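We use cookies to remember your settings and to count visits. Accept all | Manage preferences

Pristbridge Community Board > Health, Fitness and Moaning > Is the Pastdale membership still worth it?

Posted in April by kettle_on

Renewal letter came this morning. Pastdale Leisure wants 600 for the year now, up from whatever it was when I stopped reading my bank statements. For that I get a pool with one lane permanently roped off, a sauna that has had the same laminated apology on it since Christmas, and a café that has discovered the word "artisan".

I go on Tuesday evenings and sometimes, if the weather is foul and the television is worse, a second time. Before I hand over the money, has anyone moved to somewhere cheaper and not regretted it? I don't need towels. I do need a shower that stays on longer than it takes to wet one arm.

----

mossbank

Moved to Gerlach's on the trading estate last autumn. Pay as you go, 8 a visit, cash or card, no joining fee, no "wellness journey". The showers are on a chain pull and you can hang your towel on it if you're canny.

Downsides: parking is a free-for-all once the tile warehouse shuts, and the music is chosen by whoever gets there first.

----

Doris_the_Second

I'll stick up for Pastdale. The classes are included and the instructors know what they're doing. My knees were a disgrace before I started the Thursday-type thing they've moved to Tuesdays, and now they're merely bad. If you only count the swimming then yes, it's dear. If you use the whole place it's the price of a takeaway a week, and a takeaway never did anything for my knees.

----

kettle_on

A takeaway never emailed me to say it had missed me, either.

----

halfpint77

Depends what you want. I dropped all the machines and just do floor stuff: stretching, a few minutes of hammer and tyre, more stretching, home. You don't need 600 quid's worth of building for that, you need a bit of floor and something heavy.

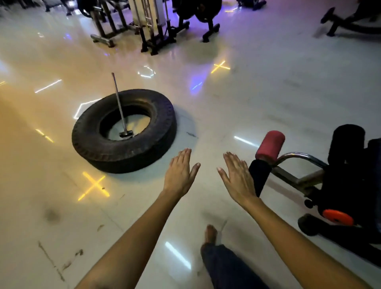
What I do, for anyone who wants to skip the membership altogether:

1. Shoulders and wrists first, longer than you think. Cold shoulders and a sledgehammer are a poor match.

2. Tyre flat on the ground, feet apart, swing from one side, then swap your top hand and do the other. 10 each way. Rest. Do it again until you've stopped enjoying it.

3. Lie down and consider your choices.

A tyre fitter will usually give you an old one for nothing. The hammer you may have to buy.

----

mossbank

Swap hands is good advice. I didn't for months and had one shoulder like a ham.

----

Doris_the_Second

And where do the rest of us put a tyre? I'm in a first-floor flat. The people underneath already bang on the ceiling when I do the hoovering. I'm not starting on them with a sledgehammer.

----

halfpint77

Fair. Allotment?

----

Doris_the_Second

The waiting list for an allotment is longer than the one for the sauna.

----

bin_day_blues

Has nobody mentioned Kevine? It's the app one, above the old carpet shop. You get a code for the door and it's open from five in the morning. Cheaper than Pastdale by a mile, if the code works. Mine didn't the first two times and I stood on the stairs like a burglar with a water bottle. Fine since.

No pool, mind. No staff either, most of the time, so if you get stuck under something you're relying on the kindness of strangers in headphones.

----

mossbank

I tried Kevine. Left when they put the water fountain on the app as well.

----

bin_day_blues

That was a trial and they stopped it.

----

mossbank

They stopped it when people started filling bottles in the toilets.

----

kettle_on

Right, I've done what I should have done first and looked up the old bus fares. The 206 goes past Gerlach's and stops running before I'd be out of the shower, so I'd be driving, and then I'm in mossbank's parking free-for-all. Kevine has no pool. The tyre is tempting but my garden is mostly washing line.

I rang Pastdale to cancel and the lad asked if I'd like to freeze the membership instead. I said what does that cost and he had to go and ask. Still on hold. It's pan pipes.

----

Doris_the_Second

Ask him about the off-peak one. It isn't on the website. You can't go after four but it includes the pool and it's a good bit less.

----

kettle_on

I work until five.

----

Doris_the_Second

Oh. Well, freeze it then, and come to a class on a guest pass and see what you think. I've got two left and they run out at the end of the month.

----

halfpint77

Offer of a go on the tyre still stands. Bring gloves.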